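Refitting the fingers on the Nandum arm

June 22, 2021

The wrist camera on the Nandum arm had been drifting against the fingers since January, and last night I took the gripper apart to find out why. These are my notes, mainly so that I do it in the right order next time.

The gripper is the Brama design, printed in white, with fin-ray fingers printed in orange flexible filament. The housing takes the load and the fingers take the wear. Mine had done 164 hours on the logger before the ribs near the base of one finger started to whiten. A whitened rib still bends, but it bends early, and the tip closes low. For weeks I had blamed the camera bracket.

Order of work. Power off, then the servo lead unplugged at the controller end. Do not pull it at the servo end - the connector sits under the housing and the latch breaks. Support the wrist with something soft before touching the housing screws, or the weight of the camera will roll it over. Slide the old fingers out, clean the slots with a dry brush, and check the slot walls for cracks under a bright light.

The new fingers were tight. I took 2 passes off each tongue with fine sandpaper and they went in by hand. If they need a mallet, sand again. A finger that is forced in sits proud by a hair and the gap at the base closes unevenly.

Housing screws go into bare plastic, so they get a quarter turn past snug and no more. I stripped one in the Patcombe build last year by using the same driver setting I use for brass inserts. The repair was a blob of epoxy and a longer screw, and it has never been quite straight.

After that, zero the servo with the fingers off the stops. The Oyelaran script asks for the open position first and the closed position second. Enter them the wrong way around and it will accept them without complaint, then drive the fingers hard together on the first move. Keep a hand on the switch.

My test piece is a small white cube, and the routine is 40 close and release cycles at low current, with the wrist camera recording.

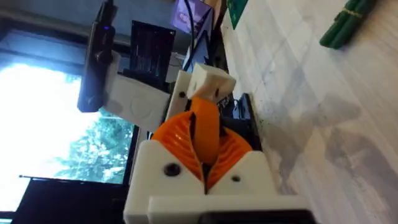 New fingers and the test cube, from the wrist camera.

I then ran the same cycles at normal current and compared the closed position at the start and the end. The difference was 2 encoder counts, within what I get from the servo alone.

Still to do: a strain relief for the camera cable, and a spare pair of fingers printed with a thicker first rib. The old pair is in the drawer with the date written on the tongue.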